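Course: Grasedham Food Preparation Basics
Handout 7: Work surfaces and shallow bowls
Revised 15 June 2018

7.1 Zoning the surface

A preparation surface is divided into three zones: cutting, holding and appliance. The cutting zone is fixed by the board. Hand tools in use stay on the board, parallel where possible, with handles pointing the same way. Containers and bottles go to the back, against the wall. The appliance takes one end and keeps its cable out of the cutting zone. A cable that crosses the table is recorded as a layout fault on Form 16.

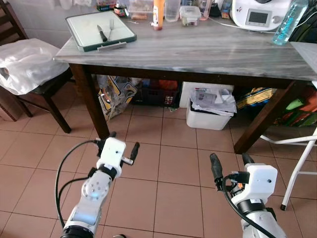

Fig. 1. Board at left with knife and fork, containers along the back, appliance at right.

7.2 Introducing the bowl

The shallow bowl belongs to the holding zone, between board and appliance. It is carried by the rim and set down flat. Fingers do not touch the inner surface. Taller items are placed behind it so that they need not be reached across. Note the position of the squeeze bottle: back row, label visible. 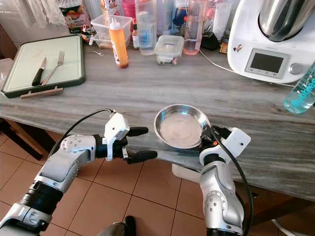
Fig. 2. Steel bowl held by the rim at the front of the counter. Mixing bowl on the appliance, upper right.

7.3 Surface texture

Smooth tops allow a bowl to slide. Molded tops with a raised pattern offer more grip but hold crumbs in the recesses and take longer to wipe. For the Skutemel exercise, compare both types using the same bowl and record the results in the table on sheet 2.

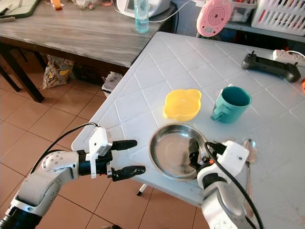
Reading time: 7 min

Compare also the vessel shapes. A bowl with handle tabs can be lifted without touching the rim. A wide flat rim gives a larger holding area. A mug has a single side handle and should be stood upright before filling. Spoons are laid flat, clear of the rims.

7.4 Inspecting polished steel

Inspect the bowl empty, from above and at an angle. Polished walls reflect the room, and a dark reflection is easily mistaken for a stain. Turn the bowl a quarter turn. A reflection keeps its place relative to the light; a stain moves with the metal. Check the rolled rim last, over its full length. 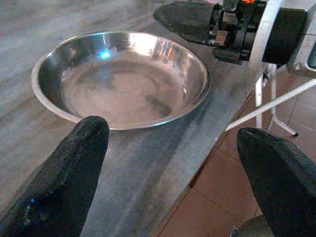
Fig. 3. Empty bowl near the table edge. Reflections on the inner wall and floor.

Keep the bowl back from the table edge during filling. Distance is measured from the rim, at its nearest point.

Reading for the next session: Orkska notes, section 16.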